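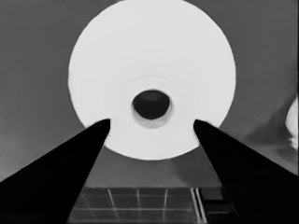 A white disc with a dark oval opening near the middle, on plain grey.

Keeping your paperwork straight after a road accident

When a van went into the back of me in April I spent the first evening hunting through kitchen drawers for my policy, and I promised myself (and my very patient sister) that I would never do that again. So these are the household habits I've settled into, and I do hope one or two of them save you a bad evening as well.

Buy one box file and keep it for the claim alone. Mine lives on the shelf by the bread bin, which sounds daft, but I pass it every morning and things get put away.

Write down what you remember the same day, before you talk it over with anyone. Two pages of untidy handwriting are plenty.

Keep every receipt, even the small ones. Taxis to the physio came to £107 by the end, and I would have sworn it was less!

Till receipts fade, so photocopy them and staple the copy to the original.

After each phone call, jot the name and the time on the inside of the lid. My solicitor, Hanna Bilyk at Cetley, asked for exactly this, and it took me 10 minutes to type up.

Don't post originals unless you're told you must, and then get proof of posting.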